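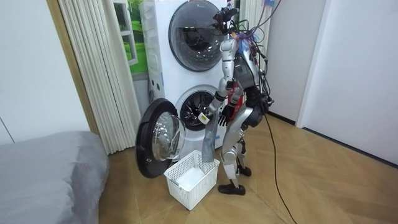

Residents of the Dorer building voted this week on whether laundry may be done after 10 at night, and the answer was a firm maybe. The new rule allows late washing but not late spinning, which leaves anyone who starts a load at 9:45 with a decision to make.

The trouble dates to August, when the management firm, Boersma, shut the basement laundry room and let tenants put machines in their own apartments. More than 100 have done so.
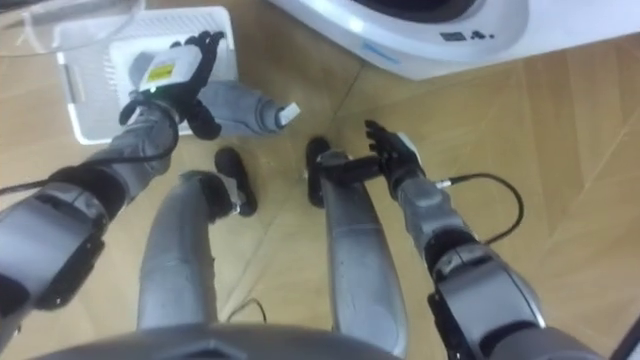 Noise is the main complaint, followed closely by complaints about the complaints. Boersma has asked everyone to keep washers level and to put mats under them. Parquet is lovely to look at, and a light wooden floor like this one brightens up a room, but the neighbors downstairs get to know it mostly as a ceiling. The firm has not said who pays for the mats.

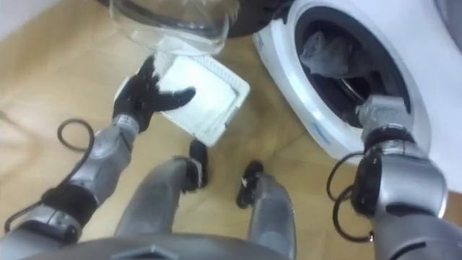
One reader on the second floor wrote to us that she would gladly accept the spinning if people would stop slamming the doors, and added that she has slept through two fire drills but never a rinse cycle.

Fines start at $2 and climb to $1,000, with no steps listed in between.

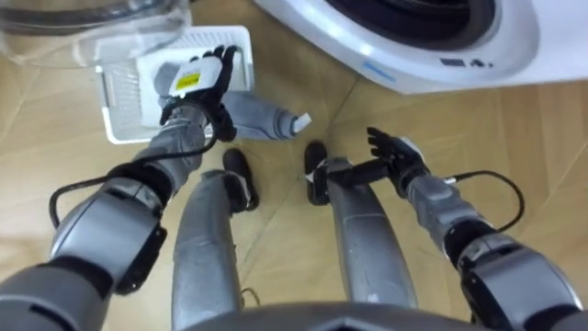 ## Also in the building

The elevator is back. It stops at every floor, asked or not.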